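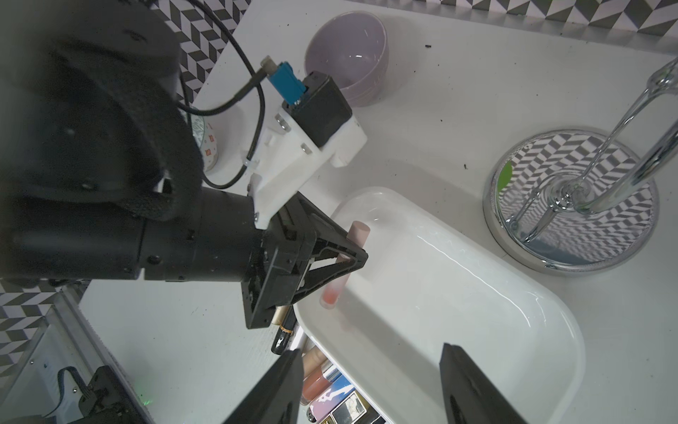
Teil 1: Warum überhaupt ein Tablett?

So, guten Abend zusammen, schön, dass ihr da seid! (Kurz warten, bis alle einen Platz haben.) Ich rede heute über Schminkkram, genauer: über den Schminkkram, der bei mir jahrelang in Taschen, Schubladen und Manteltaschen gewohnt hat. Im Dezember habe ich alles einmal auf den Tisch gekippt und sage und schreibe 32 Teile gezählt. Davon benutze ich im Alltag vielleicht ein Viertel.

Angefangen habe ich mit einem leeren weißen Tablett und einem Lipgloss. Rosa Kappe, korallenfarbener Inhalt, mein Liebling. Die Regel ist simpel: Was aufs Tablett kommt, wird benutzt. Der Rest wandert in die Kiste von Sukham (Kiste hochhalten, falls sie jemand von hinten nicht kennt).

Frage ins Publikum: Wer hat noch einen Lippenstift von vor dem letzten Umzug? Hände zählen lassen, lachen, weiter.

Noch was zur Fläche. Ich räume den ganzen Tisch frei, bevor das erste Teil zurückdarf, auch wenn das nervt. Weiße Platte, sonst möglichst wenig, dann sehe ich jeden Krümel Puder. Muster an der Wand stört mich dabei überhaupt nicht – Zickzack in Schwarz und Hellgrau, mir gefällt das ja!

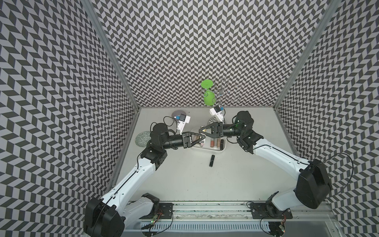
Teil 2: Sortieren, aber wie?

Hier langsamer sprechen, in Sirnutmont bin ich durch den Teil gerast.

Ich habe zuerst nach Marken sortiert. Ganz schlecht, da suche ich mich dumm und dämlich. Dann nach Farbe, das war hübsch und hielt eine Woche. Jetzt liegen einfach Grüppchen auf dem Tablett: links der Gloss und was sonst so für die Lippen da ist, rechts der Rest, nebeneinander und leicht aufgefächert, damit ich jedes Teil einzeln greifen kann. Glasfläschchen lege ich nur mit fest zugedrehtem Deckel hin (Anekdote Teppich, nur wenn Zeit ist).

Beschriftung! Bei Lippenstiften steht der Farbton oft auf dem Etikett am Ende der Hülse. Also so halten, dass man die Nummer lesen kann, und erst dann ablegen. Spart mir morgens das ewige Aufdrehen.

Und das Tablett bitte ab und zu auswischen, auf glänzendem Weiß sieht man jeden Fleck. 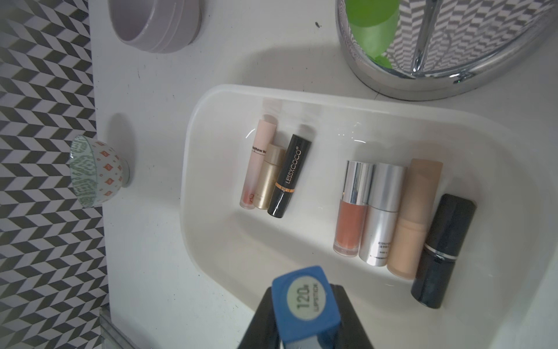

Der blaue Lippenstift, Nummer 120, über dem gefüllten Tablett

Danach Fragen, Kiste rumgeben, Listen von Jotska auslegen.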